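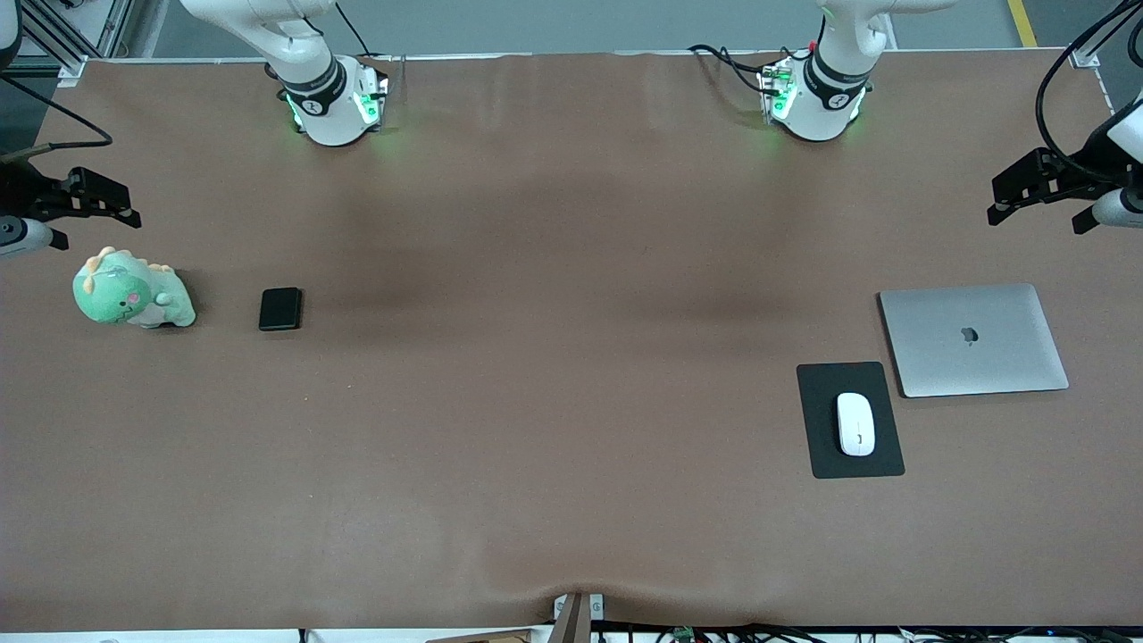 Walking the Rastanberg Ridge: A Student Report on Signs, Paths and Day Visitors

By the Outdoor Recreation project group, second year
December

When our group had to pick a place for the field project, we went back and forth for quite a while. A couple of us wanted the coast, and one of us wanted to stay in town and write about the bus station. In the end we settled on Rastanberg, mainly for the reason that it is close enough to reach on a student budget and high enough to feel like you have gone somewhere. I am very glad we did! It is a long, gentle ridge with a village called Grulton at the southern foot, and it gets a good number of day visitors who, as far as we could tell, nearly all walk the same short piece of it.

That was our question, really. The ridge trail is 15 kilometers from end to end and climbs 295 meters in total, so it is well within reach of anyone who walks now and then. Why do most people turn around at the first viewpoint?

How we went about it

We made four visits over the fall term, always starting from the parking lot in Grulton. On each visit two of us stayed near the first viewpoint with the questionnaire and the rest walked the whole trail, writing down every sign, bench, fork and muddy stretch. The questionnaire had nine questions to begin with. We dropped one after the first visit (it asked people to rate "the trail experience," and everybody wanted to know what we meant by it, including us).

By the end of the term we had 300 completed questionnaires, which was more than we had dared to hope for. People on a hillside are wonderfully willing to talk. Several of them gave us apples.

What the trail is like

From Grulton the path goes up through beech woods on a wide gravel track. You cross the Galanis stream on a footbridge, and after that the track narrows and the trees thin out. The first viewpoint comes soon afterward, with two benches and a painted panel showing the hills to the west. In good weather you can see the reservoir.

Past the viewpoint everything changes. The gravel stops, the path splits in two, and there is no sign at the split at all. The left branch is the ridge trail. The right branch is wider and looks much more like a proper path, but it drops down to a farm gate and ends there. We took it ourselves on our first visit and had to climb all the way back up, with some grumbling.

Those who do find the left branch have the best of the walk ahead of them. The ridge is open grass with low bilberry on the north side, and in early fall the bilberry turns a deep wine color that I would happily have looked at all afternoon. The trail ends at the old quarry at Filtesix, where there is a bus back to Grulton. The bus is not mentioned anywhere along the trail or in the parking lot.

What people told us

We expected tiredness or lack of time to be the main reasons for turning back, and both did come up, especially from families with small children. The answer we heard most often, though, was that people believed the viewpoint was the end of the trail. The benches and the panel give that impression, and nothing tells you otherwise.

The second most common answer was worry about getting back. Visitors who knew the trail went on to Filtesix assumed they would have to walk the same distance home again. When we told them about the bus, many were surprised, and a few changed their plans on the spot and went on. We had not planned for our interviews to affect the results, and we should say plainly that this is a weakness in our method. From the second visit on, we only mentioned the bus after the questionnaire was finished.

Local walkers gave quite different answers. They knew the fork, they knew the bus, and some of them were not very eager for more company up there. We think that is a fair point of view and it ought to be heard before anything is changed.

What we would suggest

A signpost at the fork would be the simplest first step, with the distance to Filtesix on it. A copy of the bus timetable belongs on the board in the parking lot, where people are still lacing up their boots and deciding how far to go. We would leave the ridge itself alone. It does not need more benches, and the grass near the top is already worn where walkers step around the puddles.

If another group takes this up, we would love to see it done in spring. All our visits were in fall, and the people who come for the colors may not be the same people who come for the flowers. It would also be worth asking the bus passengers at Filtesix, which we meant to do on our last visit - but the rain came in sideways and we got on the bus ourselves.

Contact the project group through the department office | Copyright the authors | Back to top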